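Why I've gone off the ring walk

I was at a boxing card in Brosside in October, up in the cheap seats with a paper tray of fries going cold on my knee, and I timed a ring walk. I didn't plan to. The lights went down, the smoke came up, and I looked at my phone because I had a train to catch. By the time the home fighter ducked through the ropes, 14 minutes had gone by. The fight lasted less than that!

And look, I love a ring walk. I grew up on them. My uncle had a shelf of old fight tapes and he'd always rewind to the entrance, never the knockout, and we'd sit there on the carpet arguing about whose robe was better. A good one makes the hair stand up on your arms. But something has gone wrong with them, especially on the small cards, and I want to complain about it for a bit.

The fight I'm talking about was between Jaanus Sakalauskas and Hafiz Wattimena, two light-middleweights who deserved a proper crowd and a proper evening. Wattimena was the away man. He came out first, as the away man always does, in a plain black top with a towel cut for the neck, and he was in the ring inside a minute. Then he waited. He bounced a bit, then he walked in circles, then his trainer put a jacket over his shoulders and rubbed his arms. There was a video on the big screen (sponsored by Droteck, who as far as I can tell make garage doors). There was a drummer. There was a second video. You could see him getting stiff up there, and I was sitting a long way back.

Sakalauskas won on points, and I had him winning too, so I'm not claiming anyone got robbed. He was sharper from the first bell. But of course he was sharper! He'd been hitting pads in a warm hallway while the other guy stood under an air vent. Wattimena lost the first two rounds and spent the rest of the night trying to get them back.

I said all this on the train to my friend Priya Iwasaki, who used to do the publicity for shows like this one and has less patience for my moaning than most people. Her point was that the walk is the only part of the night the promoter controls. A fight can be dull. A fight can end in forty seconds with a cut from a clash of heads, and then you've got a hall full of people who paid good money and feel cheated. The walk always happens. It gets filmed, it gets passed around, and the clip from Brosside had been shared more times by breakfast than the fight ever will be. The hall had 1452 people in it, she told me, and for a card at that level that's a very good night.

OK, fair. I don't have a great comeback to that, except that I think it's possible to put on a show without one of the two athletes paying for it. If you want the drummer, have the drummer before anybody comes out. Play your garage door video while we're all in line for a drink. Then bring the two of them in close together, and let them fight warm. I'd even be fine with both at once from opposite sides of the hall, which I saw done at Andholm years ago and thought was terrific, two songs playing over each other and everyone yelling.

The other thing that bugs me is the sameness. Every kid with six fights now has the hood and the smoke and the slow walk with the stop halfway to stare at nothing. I don't blame them, they've watched the same clips I have. But the great entrances were great because they belonged to the person doing them. Ye-seo Maeng was on the undercard that night, and she more or less jogged out to some cheerful pop song I didn't recognize, slapped every hand on the rail, hopped up the steps and grinned at her mother. Took no time at all. Half the people around me had never heard of her and they were all on her side before the bell. She'd sold 300 tickets herself, Priya said, mostly to people from her old school, and I bet she sells more next time.

Her trainer is Ülle Jaunzems, who had a decent career of her own back when women on these cards got put on before the doors were properly open. I've talked to her a couple of times at the Palaniappan gym, where I go to pretend to exercise. I asked her once what she walked out to in her day and she laughed at me. There wasn't any music. Somebody said her name into a microphone and she went. She did say she'd have liked a song, though, and I've thought about that since, because it's easy for me to sit in the cheap seats and get purist about things other people never got to have.

So keep the songs. Keep the robes too, the sillier the better, I'll never get tired of tassels. I'd just like somebody with a stopwatch standing next to the guy who runs the lights. Four minutes for the pair of them would be plenty. If a fighter wants longer than that, let him do it on the way out, after he's won, when I'd happily stay and clap and miss my train.

I did miss it, by the way. Next one was at ten to midnight and had no heat.

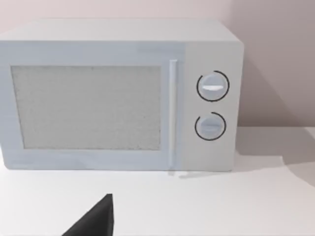

Does the away fighter have to come out first?

At most shows the home fighter or the champion walks second, but that's custom and whatever the two camps agreed to beforehand, so it can be changed if both sides want it.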